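Print this page | E-mail this page
Reading time: 6 minutes

Verkgate Community Learning Rooms
Progress report to the Urban Small Grants Fund
Apr 12, 2022
Prepared by Veerle Maes, program lead

Dear Murray Treloar and everyone at the fund,

You asked for a short letter on how the whiteboard money is being spent, and I'm afraid I have never managed a short letter in my life, so please get yourself a cup of coffee first. There is plenty of good news, one delay, and one question for you near the end.

First, the boards. When we applied to you, the two big teaching rooms at Verkgate had the old painted boards that had been there longer than any of us. They had gone gray in the middle from years of rubbing, and by the end of an evening class you could read the last three lessons underneath the one you were trying to follow. Lautaro Fuentealba, who teaches beginning math on both class evenings, had taken to writing everything in the corners, where the surface was still decent. He is a tall man and could manage the top corners. His substitute could not!

Both of those boards came down in February, and new glossy ones have gone up in their place. We took the advice in your letter and hung them lower than the old ones, so that our shorter learners (and we do have children in for the homework club) can reach most of the way up. The fitters found the wall behind the Room 2 board was crumbling around the old screw holes, and we lost a week having it filled and painted. I had put 465 dollars aside for repairs and that covered it to the penny, which pleased me more than it should have.

The third board, the one for the small room at the end of the hall, is the delay I mentioned. Plorow, the supplier, sent us one with a dented corner and we sent it back. They have been very decent and have promised a replacement, and I have it in writing that we won't pay for the second delivery. Until it arrives, the small room is making do with a flip chart. Hedvika Sokol runs her conversation group in there and tells me they mostly talk anyway, but she would like her board, and so would I.

Then there are the markers, and I didn't expect to have so much to say about markers. Your grant gave us a little money to try different kinds before buying for the year, and it was wise of you to insist on it, as I would have ordered the cheapest box and regretted it by summer. We bought a few from Cotex and a few of two other makes, and everyone who writes on a board in this building was asked to use each one for a whole class and tell me what they thought.

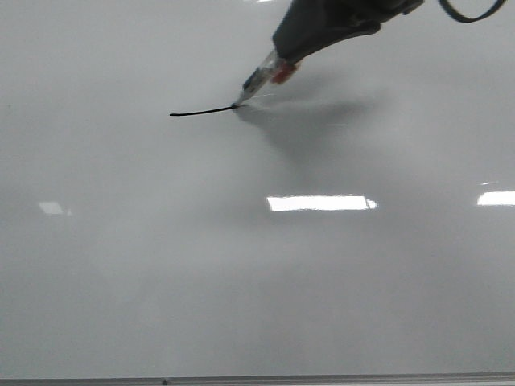 What our teachers care about most is a thin, dark line that stays the same from one side of the board to the other. Lautaro draws number lines by the yard, and he wants them to look like number lines when he gets to the far end. Black came out as the clear favorite for ordinary writing. Red is wanted for corrections and for the minus sign, and hardly anyone asked for green, so we will buy very little of it. Several people also spoke up for a barrel you can see into, which gives you some warning before a marker runs dry halfway through a sentence.

The other thing that mattered was the wiping. A glossy board is lovely to write on and very easy to clean if you get to it the same evening. Adeel Mengal, who has the late class, tested this for us in the most natural way possible by forgetting to wipe up before the holiday weekend. His writing did come off in the end, with a damp cloth and a fair amount of elbow grease, but two of the makes left a faint shadow behind and the third did not. We have settled on that third make for the year. There is now a cloth on a hook beside each board, and a note in Adeel's own handwriting asking people to use it. He was a very good sport about it.

I should say something about glare, since it was the one complaint we had. Those shiny surfaces do throw the ceiling lights back at you, and in Room 1 the learners at the left-hand tables told us they couldn't read the middle of the board after dark. We tried turning off the front row of lights and that made it too dim to take notes. In the end we moved the tables, angling them in toward the board in a kind of shallow horseshoe, and left the lights alone. It took one evening of pushing furniture and it has made the room friendlier too. People can see each other now, and I notice they ask more questions.

You will want to hear about the learners, and I've left them too late in this letter. We have 47 people enrolled for this term, up from 32 in the fall. I would love to give the boards all the credit, but a new bus stop across the street has surely helped. What I can put down to the boards is how much more often people get up and use them. In the old rooms a learner would be invited to the front, write something small and apologetic in one of the good corners, and sit down again as fast as possible. Now there is room for two or three at once, and Lautaro starts every class that way. One of his ladies, who didn't want to hold the pen at all in the first few weeks, wrote out a long division last week from top to bottom while the others called out advice, most of it wrong. She ignored them and got it right.

Hedvika has also begun borrowing Room 2 for an hour of handwriting practice. Quite a few of her learners grew up with a different alphabet, and she likes them to make the shapes large, from the shoulder, before they try them small on paper. They begin with plain strokes, long ones across the board with a bit of a curve, and only move on to letters when the arm has loosened up. I sat in once and my own strokes were dreadful. It wasn't in our application at all, so I hope you don't mind the extra use. We would like to make it a regular part of the program in the fall.

As to the money, the two boards, the fitting and the marker trial are all paid for. The wall repair came out of our own funds, as I said, so it does not touch the grant. The third board is ordered and will be paid for when it arrives with all four corners in good shape. We also bought 40 small hand-held boards for the homework club, as agreed in your February e-mail, and the children have taken to them so thoroughly that we've had to make a rule about drawing on them before the homework is done. The receipts are in the folder Adeel sent over to your office, and if any are missing please tell me and I'll look in the drawer again.

Now to my question. There will be a small sum left over once the last bill is settled. I would like to spend it on a movable board, one on wheels, that could go between the small room and the front hall, where we hold our sign-up evenings. Sign-up evenings are at present run from a sheet of paper taped to a door, and the tape has begun to take the paint off. I have a price from Plorow and can send it along. If you would rather the money came back to the fund, we will of course return it with our thanks and no hard feelings at all.

Plans for the next few months are fairly simple. The small room gets its board, the handwriting hour carries on, and Lautaro wants to put faint grid lines on one section of the Room 1 board for graph work. He has been looking at a kind of thin tape made for this and has promised me he will try it on a corner first. I will write again when the term is over, and will ask a few of the learners whether they'd like to add some lines of their own.

You are very welcome to visit before then. Evenings are best, and if you come a little before class starts there is usually cake. Murray, the back stairs have been fixed since you were last here, so you can park behind the building.

With warm thanks from all of us,

Veerle Maes
Verkgate Community Learning Rooms

Contact us | © 2022 Verkgate Community Learning Rooms | Back to top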